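Refinishing a dining table - oil or poly?

brurkusness_fan
Posts: 688
25 Nov 2020

OK so I'm stuck and I need people who have done this more than once. We inherited my aunt's dining table and I've finally sanded the top back to bare wood. My wife wants it shiny. I want something I can fix myself when the kids drag a fork across it. The guy at Clarkus told me to go with water-based poly and not look back, but he also tried to sell me three brushes, so who knows.

What would you all do? It gets used for every meal plus homework.

Zarnirar
Posts: 2000

Poly, four thin coats, done. I did ours nine years ago and it still looks good. Oil is lovely for a month and then somebody puts down a sweaty glass.

usman_mirani
Posts: 1104

Going to disagree with Zarnirar here. I've used hardwax oil on our table and both desks, and rings come out with a gray pad and a dab of oil. Try that with poly and you're sanding the whole top again. Yes, you have to redo it now and then, but it takes me one evening, and most of that is waiting.

What I would say is think about your lighting before you pick a sheen. Gloss under ceiling lights will show you every single one of them.
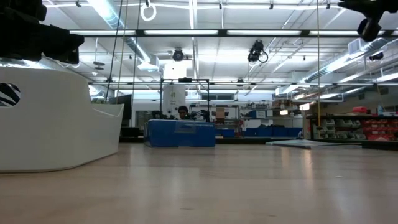 If your wife likes shiny, get a can of satin and a can of semi-gloss and do two patches on the underside. Flip the table over in the dining room, not the garage! I picked mine in the garage and hated it the minute it came inside.

Zarnirar
Posts: 2000

"One evening" - sure, and then you can't eat on it for days. With three kids I'd take a finish that's hard and stays put. We'll never agree on this one, Usman.

baloch_bench
Posts: 703

What grit did you stop at? If you went past 180 the oil won't soak in evenly, at least it didn't on my oak. Poly is less fussy about that.

brurkusness_fan
Posts: 688

Stopped at 150, and I think it's maple but my aunt always called it beech, so take your pick. I like the patch idea. She's leaning semi-gloss, I'm leaning oil, and the in-laws come in December so one of us has to give in pretty soon.

usman_mirani
Posts: 1104

Then do the patches this week and let her choose. And wipe the top with a damp cloth first, let it dry, and hit it lightly with the 150 again. Maple or beech, it'll feel fuzzy otherwise.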